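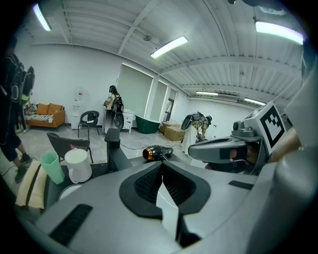

Collecting at Gesthorpe: Irfan Ghumman on demonstration data

Ghumman runs the collection floor for Penwood. His operators record tabletop tasks with hand-held grippers, one in each hand, and the recordings go to a policy model called Kan. The November set holds 2919 episodes, of which 372 were rejected in review.

"Most rejects are tracking loss," he said. "The marker on one gripper has to stay readable from the other. People turn their wrists."

Objects such as the hair dryer and the lidded pitcher are moved between takes. Each operator records 16 episodes, then changes layout.

Anathi Khumalo, who reviews the episodes, wants slower grasps. "A fast grasp gives me very few usable samples at contact," she said. "I would take fewer episodes."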